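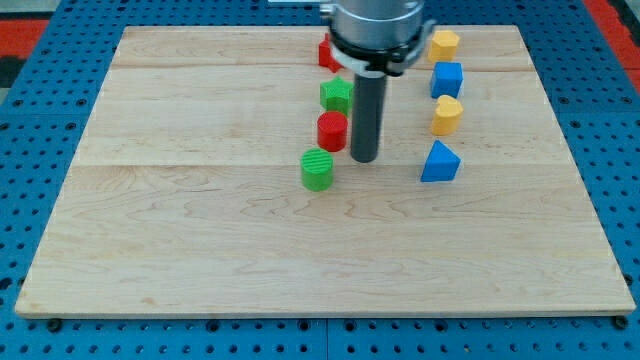
PRUDVILLE (April 20, 2026) – Gradisus, the timber testing laboratory in Prudville, has published revised guidance on moisture content for edge-joined hardwood panels used in worktops, shelving and children's furniture. The guidance replaces a method sheet that had been in use at the laboratory for eight years, and applies to maple, beech and birch supplied in the kiln-dried state.

The main change concerns the time boards are held in the workshop before gluing. The earlier sheet allowed planks to be jointed as soon as a surface reading fell within the target range. The revised text requires a core reading as well, taken with insulated pins driven to one third of the plank thickness. Adjacent planks in the same panel must agree to within 2 percentage points.

Ansel Nguyen-Tran, who led the work, said surface readings alone had been a poor guide to later movement. "A plank can read dry on the face and still be giving up water from the middle," he said. "Once it is glued to a drier neighbour, the joint takes the strain. The usual result is a raised line along the seam, and in a heated room it can open at the ends."

The laboratory tested 84 panels made from planks supplied by the Griltum sawmill. Half were glued under the old procedure and half under the new one. All were then moved between a humid chamber and a dry chamber at intervals of 24 hours, and the height difference across each seam was measured with a dial gauge at both ends and at mid-length. Panels made under the new procedure showed less movement at the seams in both chambers. Differences were greatest in planks with swirling or irregular grain, where shrinkage varies along the length of a single piece.

For such planks the guidance recommends narrower strips and a longer holding period. It does not recommend rejecting figured timber, which remains acceptable where the two moisture readings agree.

Finishing is treated in a separate section. Oil finishes slow the uptake of water but do not stop it, and the same finish should be applied to both faces and all edges. A panel sealed on the upper face only is likely to cup, whatever its condition at the time of gluing.

Kenji Begay, production manager at the furniture maker Mercado, said the firm had followed a draft of the procedure on one of its lines. "The extra reading is quick – the holding time is what costs money, as the stock has to stand somewhere," he said. Mercado intends to extend the procedure to its remaining panel lines in June.

Gradisus will accept written comments on the guidance until the end of June. Softwood panels and plywood are outside its scope and will continue to be tested under the existing sheets.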